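Druklow two-arm folding kit: review meeting
Minutes, October

Present: Luminița Radu (chair), Domnica Ardeleanu, Åsmund Eide, Gertraud Bühler (minutes)
Apologies: Aranka Vass

1. Minutes of the last meeting
Approved. Item 6 carried over.

2. Trial at Pastarby
Åsmund reported on the trial so far. The kit has logged 91 towel folds on the standard table. Flat towels give few problems. Trimmed edges are slower, and the right gripper needs more clearance over the fabric. Domnica asked whether sorting by color is part of the offer. It is not. Staff would bring the towels to the table. 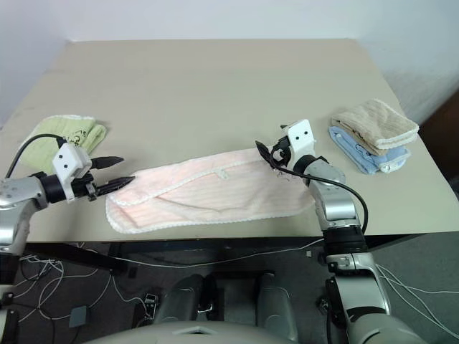

Pink towel partly folded on the table, with green, beige and blue towels at the sides.

Gertraud asked for the cables at the grippers to be covered in the supplier's quote. Luminița agreed.

3. Offer from Druklow
The lease runs 12 months with two service visits. Spare gripper fingers are charged separately. Domnica thought the training time of 17 hours was high for a small laundry room and wants it split over two shifts. No decision until the revised offer is in.

4. Actions
Åsmund: repeat the trial with bath sheets.
Domnica: ask Druklow for a price on spare fingers.
Gertraud: send Aranka the trial log.

Meeting closed at 4:10 p.m.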